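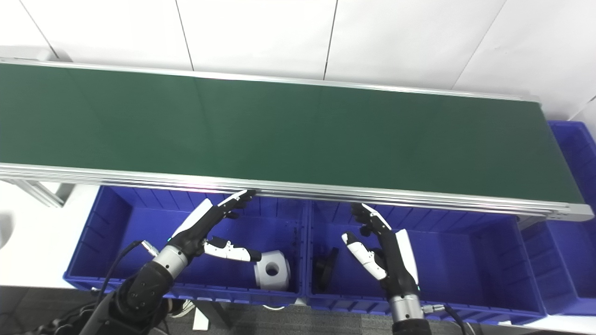

The second-hand belt conveyor has been in the workshop since June and I have finally got it set up the way I want it, so I'm writing it down before I forget what I did. A couple of people asked after my last post, and Elīna Kuusk wanted to know if it was worth the trouble for a small shop. I'll get to that.

Some background for anyone new. We make and refurbish plumbing and pump fittings, mostly short runs. A normal order is 200 pieces. A big one is 1,000, and we get maybe one of those a season. Everything gets looked at by a person before it goes in a carton. For years we did that at a bench, with a heap of parts on one side and a heap of parts on the other, and by the afternoon the two heaps had usually started to lean toward each other. Parts got checked twice. Some got checked zero times, which is worse, and we heard about it from the customer.

So, a belt. I bought it from a shop called Veltia that was closing down its packing side. I paid $700 for it, with the motor and the speed control included, and moved it with a rented trailer. It's a flat green belt on an aluminum frame, longer than I thought it was when I looked at it in their building. I measured it there and I measured our wall, and I still had to move a cabinet.

The frame is the part I like best. The rails are extruded aluminum profile, so anything you want to attach goes in the slot with a T-nut and a bolt. No drilling. If you don't like where you put it, loosen the bolt and slide it. I put the legs on first, leveled them with a long level laid on the rail, then went back the next morning and leveled them again. Our floor slopes toward the drain. The feet on one side are wound out nearly as far as they go.

Tracking the belt took me most of a weekend. If you've never done it, the belt wanders to one side and rubs, and you correct it by tightening one end of the roller a very small amount. Then you wait. I kept turning the bolt before the belt had time to respond, and then it would run off the other way. Humaira Sial, who used to run a bakery line, came by to pick up something else and told me to turn the bolt a quarter turn and go make tea. I did that and it was right by the second cup.

Now the bins, which is the thing people asked about.

I had three ideas for where the parts should go once they were checked. The first was cartons on a table at the end of the belt. That was a bad idea. Everything arrives at one spot and you're back to a heap. The second was a chute. I built one out of sheet metal left over from the dust hood and it was very loud, and it put marks on the softer fittings. I took it off after one order.

The third was blue plastic bins along the near side, lower than the belt, so you take the part off and put it straight down. We have stayed with that. They sit side by side below the rail. They have ribbed walls, and they wash out with a hose. I got them from Skasine, who sell a gray one as well for a little less. I went with the blue because most of what we make is white or dark gray and you can see it against the blue floor from where you're standing. With gray parts in a gray bin you end up feeling around with your fingers.

The sorting is simple. White bodies, the round ones with the hole through the side, go in the left bin. The dark gray discs go in the middle one. The one past the end of the belt is for anything you aren't sure about. I had wanted a reject bin and a separate rework bin, but Lilian Rugemalira, who does the checking most days, said she didn't want to make that decision with the belt moving. She's right. She puts the doubtful ones in the end bin and goes through them sitting down, with the gauge, when the run is finished.

We did try lids. Don't bother with lids.

We also tried lining the bins with foam. It kept the parts quieter but it held on to grit, and the grit got into the threads. The foam is now under the drill press. What helps more is asking people to place the part and let go of it low down. That took a few days of reminding, and I was the one who needed it most.

The height was the other thing that needed work. At first the bins were on the floor, and after an hour my back knew about it. Then I raised them so far that the rims were nearly at the rail, and you kept catching your knuckles on the underside of it. The inside edge of a profile slot isn't sharp exactly, but you notice it. I brought them down a bit at a time until you could get a whole hand in beneath the rail and still not have to bend. I can't give you a measurement for that because it depends on how tall you are. Set it with the shortest person who uses the line and the tallest can manage.

Belt speed is slow. I'd like to give a proper figure but the dial on the control box is just marked with numbers and ours stays on 2. At 3 you start letting things go past. At 1 it's slower than doing it by hand, and people start chatting, and then things also go past.

The wall behind is big white tile, left from when the unit was used for food prep. I had planned to cover it and now I'm glad I didn't. It throws the light back onto the belt and you can see a burr or a bad molding line without picking the part up. It does need wiping. Belt dust is a fine dark powder and it settles in the seams between the tiles first. I go over it with a damp cloth at the end of the week and a small brush for the seams.

For the belt itself I use plain warm water and a little dish soap. Janjua, the place that supplied the replacement roller bearings, told me to stay away from solvents on this type of surface and I've followed that. There was an old sticky patch from a label that took some patience and a plastic scraper.

Things I'd still like to change:

The emergency stop is at the wrong end for a left-handed person. It needs a longer cable and a new bracket, and I have the bracket.

The bins don't have anything holding them in place. They stay put when they've got parts in them, but an empty one will shift if you bump it. I may run a strip of profile along the front for them to sit against.

The end bin needs a bigger label. Bushra Virk filled in for Lilian last month and put good discs in it for half a morning, and I can't blame her, the label was a piece of masking tape facing the wall.

As for whether it's worth it for a small shop, for us, yes, but not for the speed. A 200-piece order takes nearly as long as it did before. The difference is that every piece gets picked up once, by one person, and put in one place. We've had one return since the belt went in and that was a wrong address. If your orders are smaller than ours I'd get the bins first, put them under the front edge of the bench you already have, and see how far that gets you.

Elīna, I still have the sheet metal chute if you want it. It's free, but bring ear protection.

Next job is the shelving along the back, which has been waiting on brackets from Vonell. They say this week.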